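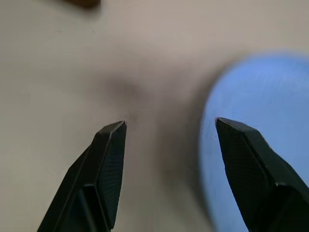 # Chapter 4: Counting Demonstrations

A supplier's brochure will usually give you one figure for its training data: the number of demonstrations collected. Treat that figure the way you would treat the odometer on a used ute. It records a distance of some kind, and says little about the roads.

This chapter deals with how examples are gathered for systems that learn to manipulate objects by copying a person. Chapter 3 assumed a data set already existed and asked what could be fitted to it. We now go back a step, to the bench, where someone moves an arm through a task and a recorder stores what the wrist camera and the joints report. Most of the trouble discussed later in the book starts there.

## 4.1 What is an example?

Suppose a team records 400 episodes of an arm picking up a cup. The team may say it has 400 examples. A learning algorithm sees something else. Each episode is a long run of nearly identical images and small changes in position, and neighbouring samples are so strongly correlated that treating them as independent is hard to defend. If one operator recorded all of them in one afternoon, with the cup always started near the same spot, the useful variety may be very small.

The Darville bench study, which we return to throughout Part II, shows the problem well. Its authors collected 400 episodes and reported a success rate of 99 per cent on the task. The test positions had been drawn from the same patch of bench as the training positions. When the cup was started outside that patch, success fell to 33 per cent. Both figures were correctly measured. Only the first made it into the summary.

We don't think the Darville team was dishonest. Their protocol said "vary the starting position" and left it at that, and operators who are told to vary something without being told how far tend to vary it by a hand's width.

## 4.2 The wrist view and its limits

Many collection rigs put a small camera close to the gripper, so that the fingers stay in view and the target grows as the arm approaches. The arrangement has real merits. It also produces pictures that are poor evidence of anything beyond the immediate workspace. Nearby objects blur, things at the margin can't be identified, and a single still won't tell you whether the fingers are closing on an object or backing away from it.

It follows that labels added afterwards deserve suspicion. In the Hodoroagă protocol, annotators mark the start of each grasp from wrist video alone. Two annotators given the same 36 episodes will often disagree about that moment, and the usual remedy, averaging their answers, yields a time that neither of them chose. The Sekus format stores both marks. It's clumsier to work with, and we prefer it.

## 4.3 Failed attempts

Operators fumble. Whether the fumbles are kept is a decision, and too often an unrecorded one. The Dretonach recorder has a discard key beside the save key, and its log keeps no tally of discards. A data set made with it can't tell you how hard the task was.

Before reading on, find the collection notes for any data set you have used and look for the discard rule. If there isn't one, write down what you had been assuming it was. You will need your answer in Section 4.5.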